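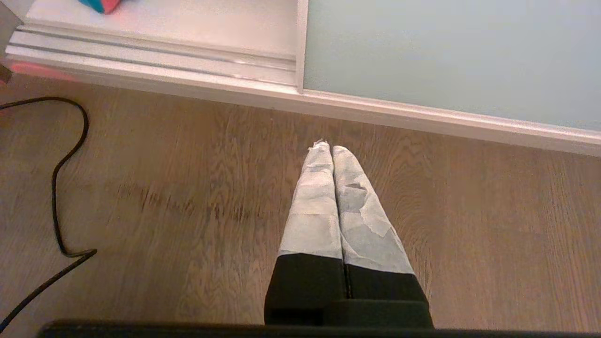

*The floorboards are the one thing most owners keep.*

Timber floors get most of the attention when an older flat in Plomanach changes hands. Buyers look down first, then at the kitchen, and only later at the places where the floor stops: the skirting, the door frames, the rails that partitions sit on. Those edges take up a good share of any repair budget.

Wostix, a small joinery outfit that has worked in the area since August, quotes the edges separately from the boards. Cleaning and oiling a bedroom floor might come to $200. Making good the trim in the same room can reach $500, as old mouldings are rarely a stock size and have to be matched by hand.
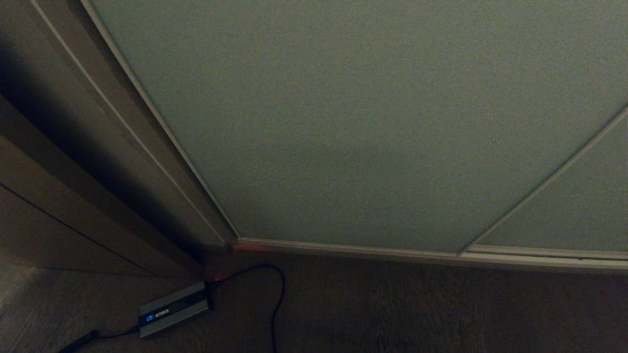 **DOORS AND PARTITIONS**

A soft grey-green is a forgiving colour beside brown timber. It sits back in dim light and doesn't argue with the frame next to it, which can be as dark and heavily moulded as you like. Off-white trim gives a crisp line between the two - keep it narrow.

The base rail is harder to look after. Any rail with a step in its profile collects grit, and a dry paintbrush will shift more of it than a vacuum nozzle. Do this before mopping. Akbulut, the hardware shop on the main street, sells a suitable brush for a few dollars and cuts replacement trim to length, with a minimum order of 140 centimetres.

Stepped mouldings want the same brush, worked from the top down. Wipe afterwards with a damp cloth, following the grain, and leave the door open while it dries.

For scuffs on matte panels, test a cleaner low down near a corner first. Ikus makes a touch-up paint in more than 20 muted greens. Take a sample home and look at it in the evening as well as at noon - pale greens shift a good deal under lamps.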